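Home News Projects People Facilities Contact

Greltach bedroom set enters second phase of demonstration recording

The Greltach project has moved its bedroom tasks into a second phase of recording, with cloth handling now taking up most of the schedule. The work is run by Hashmi at the Kitcombe hall and will continue through September. Its purpose is to collect demonstrations of ordinary household tasks, performed by people with hand-held grippers, for training a manipulation policy.

The first phase covered rigid objects: bottles, boxes, small packages. Those tasks were short and had clear end states. The bedroom set adds a bed with a fitted work surface of sheet and headboard, a changing group of small items, and cloths that have to be picked up, moved and laid down again among them. Operators complete a task with one gripper in the hand, and each closing of the fingers is logged along with the wrist-camera video.

"Cloth is where the first policy was weakest," said Tahira Ghumman, who leads data collection for the project. "It would find the cloth and close on it, and then it had no idea what the rest of the cloth was going to do. We had very few recordings in which the far end mattered."

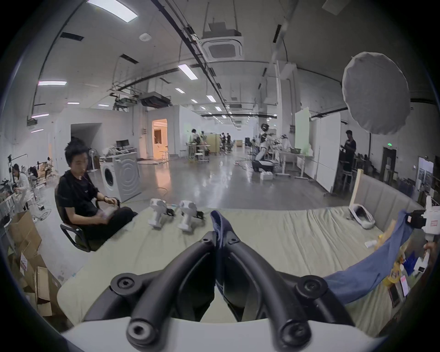 Under the new protocol an episode begins with the gripper open and clear of the bed and ends when the fingers have released and withdrawn. Everything between is kept, including hesitations and second attempts. In the first phase operators were asked to repeat an episode from the start if the first grasp missed. Ghumman dropped that rule after a review of the early material, on the grounds that a policy trained only on clean grasps has nothing to draw on when a grasp fails.

The review was carried out by Irfan Cheema, who maintains the segmentation and labeling tools. He went through 202 first-phase episodes by hand and marked the point at which the fingers first made contact, the point at which the object left the surface, and the point of release. In 23 of them the contact mark set by the automatic labeler fell after the true contact, in most cases on thin or soft items where the fingers were already nearly shut when they met the material. A late contact mark shifts the training window and teaches the policy to close too late.

Cheema has since changed the labeler to use finger width and image motion together. The older version used finger width alone. All first-phase episodes are being relabeled with the new version before they are merged with the bedroom set — the two will be released internally as one collection, with a field showing which protocol was in force.

Layout of the bed is varied between blocks of recording. A block consists of 66 episodes by one operator with one layout family, after which the small items are exchanged and the cloth is placed differently. Within a block the operator moves the items by hand between episodes but does not follow a fixed pattern. Fixed patterns were tried at the start of the bedroom work and abandoned when the trained policy began reaching for the location where the cloth had most often been placed, whether or not it was there.

Four operators are trained on the current protocol. Milagros Iglesias, who has recorded the largest share of the bedroom episodes, also wrote the operator notes now in use. The notes ask for a steady approach, a pause of no fixed length once the fingers are over the cloth, and a lift high enough for the hanging part to clear whatever is lying next to it. They advise against turning the wrist sharply during the lift, as the tracking estimate degrades when the camera view sweeps quickly across plain areas.

"The sheet is a difficult surface for tracking," Iglesias said. "It is one color and it moves when you touch it. If the camera sees only sheet, the position drifts. So we keep some of the room in view when we can."

For the same reason the surrounding hall is left as it is during recording. Other teams keep working, people walk through, and equipment is moved from one bench to another. Ghumman said the project had considered screening off the bed area completely and decided against it. A screened bay would have given tidier video, but the tracking software relies on fixed structure at a distance, and the policy is expected to run in rooms that have people in them.
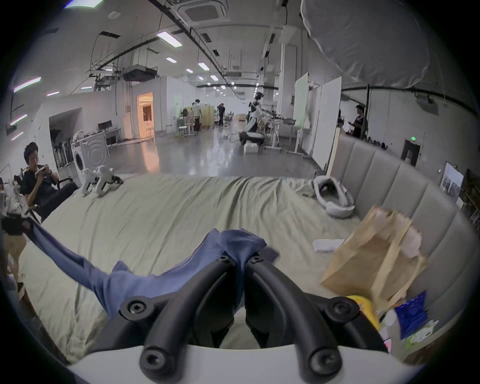 Two kinds of grasp are recorded for each cloth. In an edge grasp the fingers take a border or a corner and the body of the cloth trails. In a gather grasp they close on the middle and lift a bunch. The two lead to very different shapes in the air, and the first policy tended to average them, closing at a point between edge and center that gave neither a clean trail nor a secure bunch. Episodes now carry a grasp label entered by the operator before the start, and Cheema's tools reject an episode if the label is missing.

Whether the label should also be given to the policy at run time is not settled. Haris Tarar, who is responsible for training, has run the model both ways on a partial set. With the label supplied, grasps were more consistent from one trial to the next. Without it, the policy still separated the two behaviors in most layouts but sometimes switched partway through an approach. Tarar said he would wait for the complete bedroom set before choosing, and that a small number of layouts in the partial set made any comparison unreliable.

Storage and transfer have needed some attention. Video from the grippers is copied off at the end of each block and checked for dropped frames before the device is cleared. An episode with a gap in the video is kept if the gap falls before contact and discarded if it falls after. Clock offset between video and finger readings is measured at the start and end of every block with a short calibration motion — open, close, open — and blocks in which the two measurements disagree are set aside for manual alignment.

Evaluation will take place at the Wester site, on a bed and bedding that do not appear in the training material. Úna Tierney, who is preparing the test plan there, said trials will be scored on three points: whether the cloth is picked up, whether neighboring items stay in place, and whether the cloth is put down inside the marked target area. Scoring will be done from video by two people working separately. Items used in the trials will be a mixture of kinds present in the Kitcombe recordings and kinds left out of them.

Tierney has asked for the operators' notes and the list of layout families but not for the episodes themselves, so that the test layouts are drawn up without reference to particular recordings.

Folding is outside the scope of this phase. A two-gripper version of the protocol has been drafted by Iglesias and Ghumman and covers spreading a cloth flat and bringing two corners together. It requires both devices to be tracked in a common coordinate frame, which the present software supports only when the two start from a shared reference position. Cheema expects to remove that restriction after the relabeling is finished. Recording with two grippers will not be scheduled until then.

Requests for the operator notes and the labeling guide should be sent to Irfan Cheema at the Kitcombe hall.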